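**Session 4 handout: comparing two grippers on one job**

Notes for the practical, revised 13th October after Csaba Simon pointed out that last year's version told you to calibrate the arm after using it. Read before you come.

The job is the buns. Take the lid, set it aside, move the buns between plate and steamer basket. A person does this while thinking about lunch. Each pair runs it 30 times per gripper and writes down every failure, including the embarrassing ones.

What to record for each attempt:

- where the fingers closed, and on what
- closing force setting (start at 10 on the Kurley controller, go up slowly)
- slip, dent, drop, or "other" - if you write "other", say what

Lids and buns want opposite things from a gripper. A glass lid is stiff and heavy, and its handle gives you one sensible place to hold. A bun has no handle and will keep the shape of your mistake. Settings that suit one are usually wrong for the other, so don't carry them over and then blame the hardware.
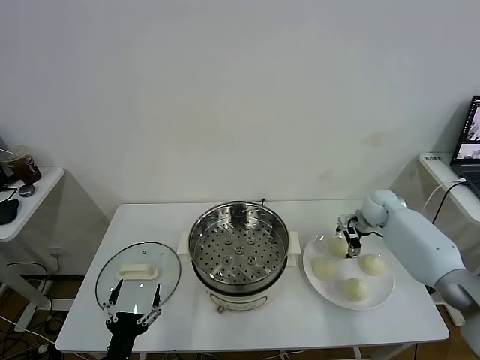
**Should you compare the grippers at the same closing force?**

Only for the first set. After that, tune each one separately and compare their best results, with the settings written next to them.

Finger shape matters more than most of you will believe until the second hour. Narrow tips get into small gaps but press hard on a small patch. Wider pads spread the load and then bump into the neighbouring bun. Piroska Bárány's August runs logged 651 attempts, and her failure notes are worth reading for the handwriting alone.

Reports go to Oratile Shabalala, 11 pages at most, graphs included. Label your axes. "Goodness" is not a unit.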